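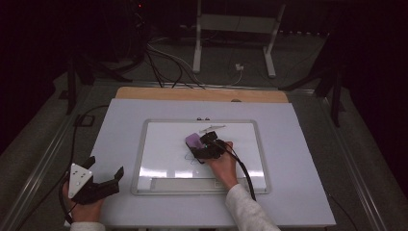
Start with the task itself. Wiping a whiteboard is the third unit in the robotics course at Whitfield, and it's the one the students ask about before they sign up. Say that the course has 19 students this year in 6 teams, and that every team works on the same task for the whole unit. One person does the wiping with a gripper in each hand. The right one has the purple eraser and is down on the board, with a loose gray scribble partly erased below it, and the left one is off to the side with its fingers pointing in. Give people a moment to look at the cables. Someone always asks about the cables, and the answer comes later in the talk.

Who is in the room: mostly high school and community college teachers, a few club mentors. They know what a gripper is. Skip the intro to robot arms. If the chair asks for a one-line version, say it is a unit where students teach a robot to clean a board by doing it themselves and then finding out why the robot didn't learn what they thought they were teaching.

How the unit runs

Week one is all hands. No code. Teams write down how a person wipes a board, in plain sentences, and then swap papers with another team and follow the other team's instructions exactly. Read out a few lines from last year's papers if there is time (they are in the folder, top sheet). The good one is "press until it works."

Week two they record. Each demonstration starts with both grippers open and off the board, and ends the same way. We had to make that a rule. In September half the recordings started with the eraser already in the fingers and the other half didn't, and the team that had to train on the whole set lost most of a week sorting them by hand.

Weeks three and four are training and testing on the arms. Two more weeks for the report and the redo. The redo is part of the grade. Teams may throw out any recordings they like and make new ones, as long as they write down what they changed and what they expected to happen.

Mention the names here so people aren't lost later. Nako is the pair of arms in the back of the lab. Liteo is the recording program, written by students two years ago and patched by every class after them. It is plain to look at and it does the job. Oltisell is the shop in town that cuts our brackets and plates. They give us a school price and they are quick, and that matters when a plate breaks at 4:30 in the afternoon and the team has the room until 6.

What makes this a good task

It is cheap. A board, markers, an eraser. A school can start with the board it has.

It is easy to score. Take a photo before, take a photo after, compare how much ink is left. Students argue about a lot of things in this course but they don't argue about that number much.

It has contact in it. Picking up a block and putting it in a bin teaches reaching and closing. With wiping, the tool has to stay on the surface while it moves. If it lifts a little, it leaves a line. If it pushes too hard, the eraser turns in the fingers, or the board slides. Students who did well in the block unit often have trouble here and the other way around. Stop and ask if anyone in the room has tried a contact task with a class. Last time three people had, and the discussion was useful. Don't let it run past five minutes.

What goes wrong

Go through these in order. They are the center of the talk.

First, the grip. Teams record with the eraser held any way it comes to hand. Some hold it by the long sides, some by the ends, some on a slant. A person adjusts for this without noticing. The trained arm picks one grip in the middle of all of them, and it is a bad one. The fix is for the team to agree on a grip and a starting pose for the eraser before they record anything.
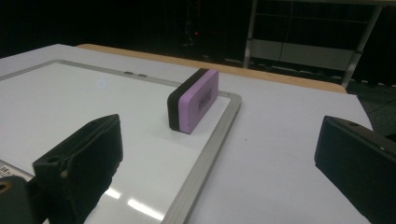 The starting pose is where the teams differ most. Some put the eraser felt down, the way you would leave it on a tray. Others stand it on its long narrow edge so there is a broad face for the fingers to close on. Standing it up makes the pick easier, and then the eraser has to be turned before the felt can touch the board, so the second half of the job gets harder. Two teams went back and forth on this for most of the unit. We let them. One ended up standing and one ended up flat, and their final scores were close enough that I wouldn't tell anyone to do it one way.

Second, the glare. The board is shiny and the lights reflect off it. In some positions there is a bright band over the part you want to see. A model trained only under one set of lights can read that band as clean board, or as something to wipe. One team's arm spent a whole test run going over a reflection and left the ink next to it alone. They had a very good paragraph about it in their report. What we ask for now: record with the board turned a few different ways, and with the lights both up and down. It costs nothing and it helps.

Third, clean boards. Students like to record on a marked board, wipe it, stop. Then the arm never learns what to do when the board is already clean, so it keeps wiping. Each team now records some runs where there is nothing to erase, and the right move is to do nothing or to put the eraser back. These are boring to record and the students complain. Say so. They are still the best value for time in the unit.

Fourth, the other hand. In almost every team's first set, the left gripper does nothing, and then in one recording out of a handful it reaches over and steadies the frame. The model doesn't know what to do with that. Either the left hand has a job or it stays parked. Teams that gave it the job of holding the board had fewer slides. Teams that parked it had cleaner data. Both are fine. Doing it some of the time is the problem.

Fifth, the cables. This is the answer for whoever asked. Yes, they drag. A cable lying over the board can rub out marks before the eraser reaches them, and it can pull on the gripper at the end of a long stroke. We tried tying them up to the frame and it limited reach. What works best for us is to lay them toward the same side each time, check before each run, and keep a stretch of slack at the table edge. A student checks them and calls "clear" before the recorder starts. The calling helps. People stop wandering off in the middle of a run.

Room and setup

Keep this part short unless they ask. We work on a flat board laid on the table. We don't hang it on a wall. Flat is easier to reach for shorter students and the eraser stays where you put it. The cost is that flat picks up more glare from overhead, see above.

Mark the board position on the table with tape. Redo the tape when it curls. A team that starts with the board a hand's width off from yesterday will have a bad morning and won't know why.

Markers: use one color per team for the first set. Pale ones are hard for the camera and hard for the students to score. If a team wants to use gray, let them find out, but have them write down the guess first.

Clean the eraser. A loaded eraser smears, and a smear scores worse than a line. Teams swap the felt or beat it out between sets. Put it on the checklist, students forget it.

Grading

Show the rubric slide and leave it up. Half of the grade is the log, meaning what they recorded, what they threw out, what they changed. A quarter is the report. The rest is the score on the arms. Parents and some students think that is backward. The answer I give is that the score on the arms depends on the day, on which team used Nako just before you, and on whether a finger pad is worn. The log is something the students control.

A team that scores badly and can say why gets a good grade. A team that scores well and can't say why is asked to come in and run it again with the board turned. Most of the time that second run teaches them something.

Things I would change

Start recording sooner. One week on paper may be too much for the teams that already know the grippers from the block unit.

Make Liteo refuse to start a run when the grippers aren't open. A student is working on that now.

Put a label on each eraser and write the label in the log. We have more than one kind, and the felt wears at different rates. We mixed them up all last fall and I can't say how much of the difference between teams came from that.

Have the teams train on each other's recordings at least once. The one time we did it, the teams whose logs were thin found out fast, from the people who had to use them.

Questions

Likely ones: how much does it cost (handout, back page), can it be done with one arm (yes, leave out the left hand and tape the board down), how old do students need to be (ours are sixteen and up, a younger club could do the paper week and the recording and skip the training), who writes the code (the students, on top of what earlier classes left).

If someone asks for the recordings, we can share the sets where everyone in the room signed the form. Take an email address on the sheet by the door. The checklist and the log template are on the same sheet.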